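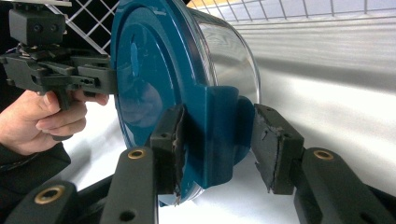 Gripper 2 on the teal lid. Pads worn on both fingers, left one peeling at the edge.

Ticket 797 – hand-held gripper pair, finger pads
Opened by: Pavithra Pinto
Assigned to: Bukola Nnaji
Station: Jandell, basket task

Pavithra: Since February I feel the lid slip when I turn the container on its side. The gray pad on the left finger is torn and strips hang from it. The right pad has cracks. Can I continue with these, or must I stop?

Bukola: Please stop with this unit. Loose strips can go between the finger and the lid, and then the opening value is wrong. Check also the brass bushings on the two linkage arms – move each arm by hand and write if you feel play.

Pavithra: No play on the left arm. On the right arm very little, same as on the other gripper. I cleaned the lid with alcohol and it still slips.

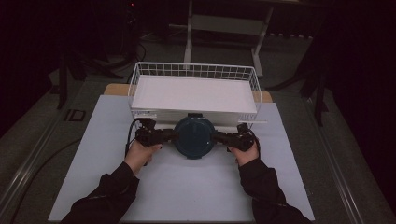

Lid held at the front of the basket, both hands on the handles.

Bukola: Then it is the pads. Take new ones from the Trutari box, remove the old glue completely, and press each pad for 200 seconds. Wait 6 hours before you grip anything. Keep the cable loop at the left handle free when you put the unit back.

Pavithra: Both pads changed at 14:30, waiting now. Ticket stays open until I test the lid again.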